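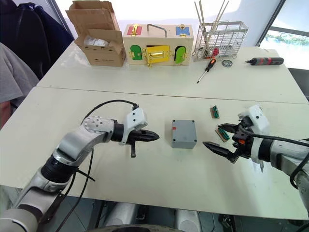

Gusham, October

Progress report on the community repair and reading rooms, second period

Dear Ms. Frimpong,

I send you the report for the second period of the grant. Nazar Kostiuk prepared the figures for attendance and I wrote the rest, so please direct the questions about money to me and the questions about numbers to him.

Evening classes. We have now 76 adults registered in the reading classes, and most of them come every week. The beginner group became too large for one teacher, so from this month Ekow Tetteh takes the second half of it in the small room upstairs. He asked for a simpler book. The one we bought in spring has too many long words in the first chapters, and people lost courage. We changed to the Sarmiento reader, which has short stories about shops, buses and doctors, and the group likes it more.

The advanced group is smaller. It has 12 people, and four of them want to take the state exam. We agreed to pay the exam fee from the line "learner support," as you allowed in your last letter.

Library. The shelves are finished on three walls. The fourth wall is still waiting, as the plaster there was repaired late. We received around 400 books from the school in Irow when it closed its old library. Hugo Cabello is sorting them in the evenings. Many are good, but some are very old science books and I think we should not keep them. If you have a rule for giving away books that came as a gift, please tell us.

Repair evenings. People brought 93 objects in this period — mostly lamps, toasters and sewing machines, also one accordion. We could fix more than half. The most common problem was a broken cord, and for this we used nearly all the material we bought. I would like to move a small sum from "printing" to "tools and material" for the next period. We print much less than we planned.

Building. The heating works again. The company from Kiseck came two times, and the second visit was free. The back door still does not close well in rain, and the landlord promised to send a carpenter. I wrote to him again on Tuesday. The new lights on the stairs are installed and the older visitors are happy with them.

Difficulties. Our main difficulty is the hours. Many parents cannot come at 6 p.m. with small children, and we have no person to watch the children during the class. We tried a Saturday class in the morning, but few people came to it and we stopped. For the next period we want to try a class at 9:30 a.m., when the children are in school.

Spending. We are a little under the plan in salaries and a little over in heating. The full table goes to you separately with copies of the bills. One bill for chairs is missing, and I have asked the shop for a new copy.

With kind regards,

Mawuli Agbeko
Coordinator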